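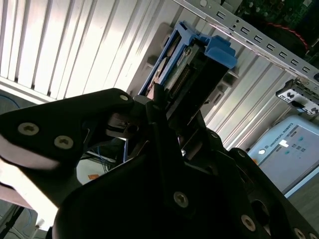
Draft 3 of the handling rules still treats "grip force" as a single number per cell, and I think that is the wrong unit. The limit has to belong to the part and the contact surface. A drive caddy is the usual case in our work: the jaws close on a bright blue plastic frame, but a green circuit board with a row of gold connector pins sits inside it, and the two do not tolerate the same load. A rule that says "do not exceed 63 N" tells the integrator nothing about where that load may be applied.

On Jun 4, 2023, the Trernero group wrote:

> Section 5 should stay as it is. A single force limit per cell is easy
> to audit. If we let every part carry its own limit, the Kendar sites
> will need a table for each cell and nobody will keep it current.
> We also see no need for a fastener check on the fingers beyond the
> yearly service in December.

Replies to both points.

**Force limit.** The table does not need to be large. Most of our cells handle fewer than five part types. I would ask for one row per part, with these fields:

- part name and revision
- permitted contact surfaces
- maximum force at each surface
- surfaces that must never be touched (connector pins, exposed boards, labels used for tracking)

The cell limit can remain as a ceiling over the whole table. An auditor then checks that no row exceeds the ceiling and that the program reads its value from the row. At Jidholm this took around 2 hours per cell to set up, mostly spent finding the part drawings.

**Fasteners.** Yearly is too long for finger plates. A plate that has shifted slightly will still close and still report a normal force, while the contact line has moved off the permitted surface. I propose a visual check at each shift start and a torque check monthly, with the torque value taken from the gripper manual. Paint marks across the screw heads are acceptable as the visual method – they should be listed as optional, not required.

One open item. Section 5 says the part must be "released safely" on a protective stop. For a drive caddy held above a rack, opening the jaws is the worst choice. I suggest this wording:

> On a protective stop the gripper shall hold its last commanded force
> unless the risk assessment for the cell requires release.

Söderlund asked for the same change in the last round and it was left out of the draft. If there was a reason, please post it to the list.

I can supply marked-up text for section 5 once the table fields are agreed.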